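The Arm Is the Cheap Part
Budgeting for a first robot bench, from people who got it wrong once
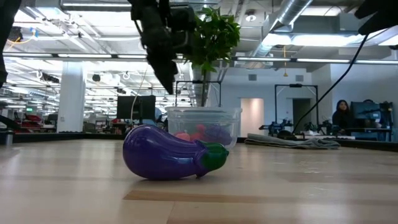 Toy eggplant, clear bin, one gripper. Bench testing at Brestel.

Crescencio Cervantes had a quote from Nuvix and a spreadsheet with 13 lines. Arm, gripper, table, done. By August the sheet had 100.

Cables. Mounts. Spare fingertips, which wear out faster then you'd think. Floor space, too, and someone's hours to reset the toys after every single try.

"I priced a machine," he says. "Should of priced a room."

His advice for small shops: buy 2 arms, same model, and keep one for parts. Get the service terms in writing. Pathirana quoted him less up front, but shipping and training were extra. Zemuvora rolled it all in and took longer to deliver.

Lease or buy? Cervantes leased. First renewal is next spring and he hasn't decided.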